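Istgate sports library moves racquets into upright bins

The equipment library at the Istgate recreation centre has changed the way it stores and returns badminton racquets, replacing its wall pegs with open-topped bins that hold the racquets head-down. The change took effect in January and applies to all loan stock except junior racquets, which stay in their zip covers.

Equipment coordinator Vichien Sitthichai said the pegs had been a problem for two seasons. Racquets were hung by the throat, and the lower rows were regularly knocked by bags and trolleys passing through the store. Most of the damage was to the bumper guard and the outer cross strings at the tip of the head.

The library recorded 369 loans over the last full season, of which 293 were badminton racquets. The remainder were squash racquets, portable nets and table tennis sets. Restringing was the largest single item in the maintenance budget, ahead of grips and net repairs.

Under the new arrangement a returned racquet is checked at the table, wiped down and lowered into a bin with the handle uppermost. Each bin takes about 24 racquets before the heads begin to bind against one another, although staff have been asked to stop well short of that. The handle end carries the loan number, so a racquet can be found without lifting its neighbours.

"The head is the wide part, so people assume it should be on top," Sitthichai said. "If you do that the bin gets top-heavy and the strings are exposed to whatever is dropped in next. Handle up, the frames sit side by side and you pull one straight out."

He said the main point of care was the lip of the bin. A racquet let go too early will strike the rim on its way down, and repeated contact at the same spot will wear through the paint and eventually the grommets. The centre's instruction sheet asks that the head be brought over the opening first, held vertical, and released only when the tip is resting on the floor of the bin.

The bins were supplied by Skenar and are of a pale, translucent type. Opaque bins were tried first and withdrawn, as shuttlecocks and loose grip tape collected at the bottom and were not noticed until the bin was emptied. Labels are now fixed low on the side, where they are less likely to be rubbed by hands and sleeves.

Stringing for the loan stock is done by Kollár, a local workshop, at a tension the centre describes as moderate. Damaged racquets are set aside on the table with a paper tag and go out in a batch at the end of each month. A frame with a visible crack is not restrung – it is written off and the grip is salvaged if it is in reasonable condition.

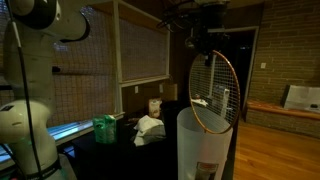 A racquet with a copper-orange frame and white strings, head down at the mouth of a translucent bin beside the table.

The same method is being considered for squash racquets, which have a narrower head and could be stored more densely. Sitthichai said the limiting factor was floor space between the table and the door, which has to be kept clear for net trolleys. A low rack from Tritent has been priced as an alternative but no order has been placed.

Members returning equipment are asked to leave it on the table and not to place it in the bins themselves, as an unchecked racquet cannot be told from a checked one after it has gone in. Shuttlecock tubes should be handed over separately. The returns table is staffed until 9 p.m., and loan periods and late fees are unchanged. Broken strings should be reported at the time of return so that the loan number can be noted on the repair tag.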